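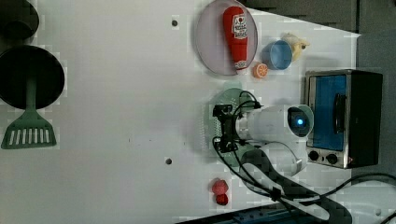 My sister-in-law Amparo is moving to Vukbridge and has decided that everything she owns must be either sold, given away or stored in my garage. Guess which pile is biggest.

1/ She made a spreadsheet. It has a column called "Joy" and a column called "Resale." Nothing scores well in both. The exercise bike got a zero in each and is now parked behind my car.

2/ Yard sale was set for 8 a.m. A man came at 6:40 and asked if we had any tools. We said no. He asked again, but slower.

3/ A thing I learned about pricing: put $2 on a lamp and people walk past it. Put $14 on the same lamp and they'll fight you down to $5 and go home happy.

4/ Kitchen stuff goes by lunch, every time. Spatulas, pans, the plate that doesn't match any other plate. Books don't go at all. I own 40 more books than I did on Friday.

5/ Wilmer from across the street bought back the fondue set he gave her as a wedding present. Neither of them brought it up. I have never seen two people talk so hard about the weather.

6/ Irfan was in charge of change and spent most of it on the lemonade stand next door. He says it was good lemonade. He had four cups, so I guess he'd know.

7/ Final take, after paying for the ad, the folding table and the pizza: enough for half a tank of gas. Amparo calls this "a start."

8/ She wants to do another one in June. I've told her the garage is full. She has asked me to measure the attic.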